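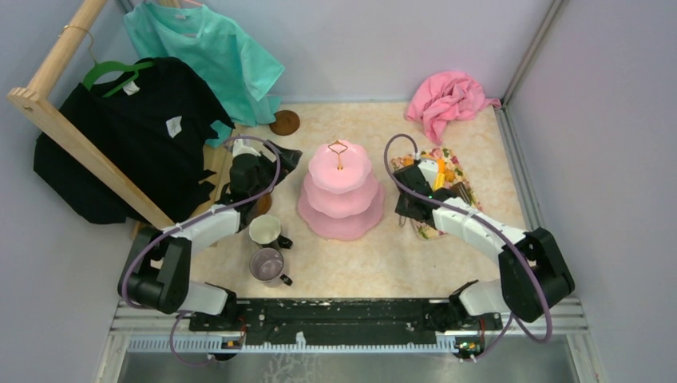

Jucélia Mendonça asked after the last class why we record so many runs of the same chore when the arms repeat a motion perfectly well from one. Replaying a motion only works if every object is where it was the first time. A learning system has to cope with objects that have moved, and it can only pick that up from examples in which they have moved.

Unit 4: Gathering examples

Terms. An example (also called an episode) is one run of one task from start to finish, with the camera views and joint positions saved together. A set is all the examples for one task. The Ofori set has 178 examples at present; the target for May is 500.

Before recording. Write the task as one short sentence and keep to it. Agree on what counts as finished. Move the objects between runs, but only within the area both arms can reach.

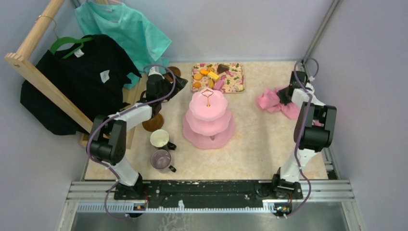
Soft items need more examples than hard ones. A cup keeps its shape wherever you put it, so a grasp that worked once will often work again after a small shift. Cloth takes a new shape each time it is touched. The pink cloth in the right gripper is bunched up on the tabletop, and there is no obvious corner to aim for. In a case like that the operator should go slowly and pick a fold that the cameras can see — the system has nothing else to learn from.

Failed runs. Do not delete them. Mark them as failed and add a note of a few words, such as "dropped" or "wrong item". Gilmar Fagundes went through 147 runs from the Sinell set and found 11 marked as good where the task had not been finished. These had to be relabeled by hand.

For next time: read the Uvetow notes on labeling and bring a one-sentence task of your own. Groups are the same as in Unit 3.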